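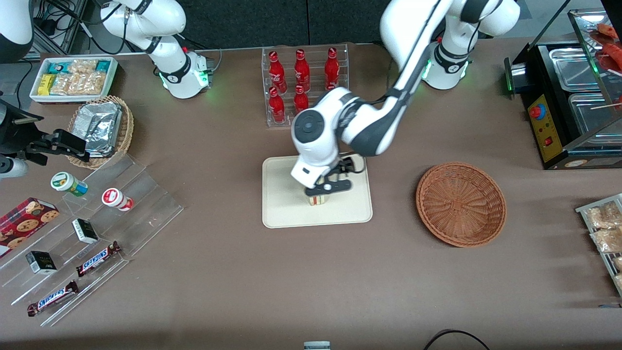

Snacks and drinks out on the big brown table

Pirkdale RV Forum > Trip Planning > Winter Stops

Topic: Eltau lakeside lot or the Bakilana campground for two nights?

UpendoM
Hi all, hope everybody is staying warm! We are heading south with the 31 foot fifth wheel (well, my husband is heading south, I am mostly in charge of the thermos) and we need a stop for 2 nights before we get to my sister's. I have narrowed it down to the free lot by the lake at Eltau or the paid campground at Bakilana. We have stayed at neither. Our furnace is fine but our batteries are getting old, and I do worry about being without a hookup if it drops below freezing. We also have a very elderly spaniel who needs to go out at 3 in the morning, so a little bit of light would be nice. Any thoughts welcome, long ones too, I have coffee.

stella_k_rolling
Oh, Eltau, no question! We stopped there last December on the way to see the grandkids and ended up staying an extra night just for the sunrise. You pull in past the boat ramp and keep left, and the far row is gravel and pretty level, we only needed one block under the curb side. There is no power at all, so you would be on your batteries, but it was so quiet I could hear the ducks arguing. The spaniel would love it. Light is another matter, bring a headlamp.
Stella Kaijage

Erick S.
I'm going to disagree with Stella, and she knows I say it with affection. The far row at Eltau is level if you are in a van. With a fifth wheel you have to back in around the picnic shelter and there is a low branch on the right that took a vent cover off ours. We had a 29 footer. I would not want to try it with 31 after dark, and in December it gets dark while you are still looking for the turnoff.

Bakilana has pull-throughs, 30 amp, and a water spigot they leave on until it freezes hard. Ask for the sites along the hedge, they are out of the wind.

stella_k_rolling
Erick, that branch was trimmed! I looked for it specially after your last story.

Erick S.
Trimmed by my vent cover.

dollside_neema
Morning everyone. We live over in Dollside so we pass both of these all the time, and I think you are both a little bit right. The branch is gone on the lot side but there's still a limb over the shelter, and you'd want somebody standing outside to watch it. The bigger trouble at Eltau this year is the entrance. They put in a speed hump and it's a tall one, and anything with a long tail is going to scrape. My brother-in-law dragged his hitch receiver over it and we heard about it all through dinner.

Bakilana is fine, clean, a bit plain. The showers were warm when we used them. The dump station is on the way out and it's a tight turn to the left, so swing wide. My only complaint is the road noise, which starts early with the gravel trucks, though I don't believe they run on Sundays.
Neema Mohamedi

UpendoM
Thank you so much, this is just what I needed! The hump worries me more than the branch, we sit low in the back. Does Bakilana need a reservation this time of year, or can we roll up? And is the dog area fenced?

StellaMasanja
You can roll up, but call ahead if you'll be in after six, as the office closes and they leave your site number in an envelope on the door. Ours had the wrong name on it but the right site. The dog area is fenced on three sides and the fourth is a ditch, so keep the leash on. There's a lamp by the gate that stays on all night.

I will say I like Eltau better in general and I'd take it over a campground any time in summer. In winter, with tired batteries, I would pay for the plug and sleep well.

stella_k_rolling
All right, I'm outvoted. Upendo, please at least drive over and see the lake in the daytime, you can park the truck by the ramp without the trailer. Bring the dog!

UpendoM
That's a lovely idea and we will do just that. Bakilana it is, I called and they have a hedge site for us from Sun 13 December. Erick, is it easier to come in from the north or through Dollside?

Erick S.
North. The Dollside way has the narrow bridge, and if you meet a gravel truck on it, one of you is backing up.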